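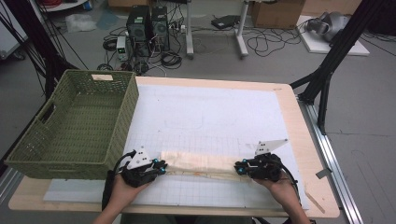 2 min read

From: Carmela Messina
Date: Apr 5, 2023
Subject: Re: [sendell-valley-growers] Moving the seed swap to the grange hall

> I still think we should leave the swap where it is. The library
> room is free, people know where it is, and the grange wants 100
> dollars for the afternoon. Also, last year we had far too many
> tomatoes and hardly any beans. Could we ask people to sign up
> ahead of time with what they are bringing?
> - Barkov

I read through the replies on this and want to answer both points before it gets lost again.

On the room: the library is free, but they need us out by three, and last year we were still sorting packets in the parking lot. The grange gives us the whole afternoon and has a sink. The hundred dollars includes tables and chairs. We have 735 in the account and nothing else to spend it on until the July potluck, so I would like to go ahead and book it. If you object, write to the list and say so.

On the sign-up: yes to a sign-up, but keep it short. Name, what you are bringing, year saved. I don't want people to stay home because they forgot to fill out a form.

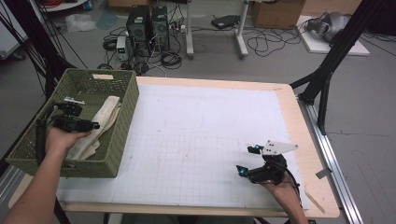

The year matters more than people think. Onion and parsnip seed more than a year or two old is a gamble, and we had several packets of both with no date on them at all. Tomatoes will keep for years if they stay dry and cool. If you don't know the year, write "unknown" on the packet and let the next person decide.

Squash is the other problem. If you grew two kinds of the same species near each other and didn't hand pollinate, please say so on the packet. Zanetti took home what was marked as acorn squash and got a vine full of pale, stringy things that even the goats left alone. No hard feelings, but a note would have saved him a bed.

Beans: I have plenty this time. The Allusura pole bean did very well for me, and I can bring enough for everybody who wants a dozen or so. I also have the flat yellow one, but less of it, so please take only a few.

Coin envelopes are cheap by the box and I will bring a couple of boxes. Please don't bring sandwich bags. They hold moisture and they are hard to write on.

One more thing - does anyone still have the long folding sign? I had it two years ago and passed it to someone at the plant sale.

Carmela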